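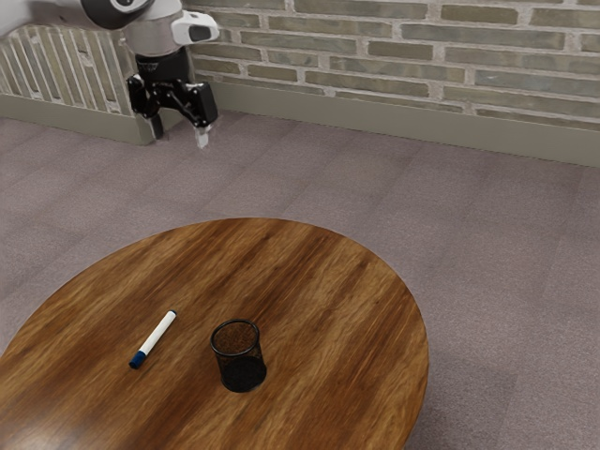
A marker and a mesh pen cup on the round table.

About Clandgate Monitor

Clandgate Monitor is an independent news site covering racism, hate crime and community relations. We report on court cases, council decisions, schools, housing and policing, and on how the national press writes about migrants and minority groups.

The site was started by Océane MacPherson and Yee-man Pan, who had worked together on a local paper in Pruvholm until it closed. The first issue was a four-page newsletter with a print run of 200. We stopped printing after 11 issues and have published online ever since.

Yee-man edits the news pages. Shuk-fan Kuo runs the Chinese-language edition and Milagros Paucar covers courts and tribunals. Lukian Prokopenko looks after the archive, which now holds 3,681 articles and is free to search.

How we work

We name our sources unless doing so would put them at risk. Reports of incidents are checked with at least two people before we publish. Comments are read by an editor first and appear between 9am and 6pm.

Money

We are paid for by readers and by a small grant from the Zapata Fund, renewed each May. Funders do not see stories before they go out. We do not carry advertising from political parties.

Corrections

If we have got something wrong, write to the corrections desk with the headline and the line in question. Changes are noted at the foot of the article.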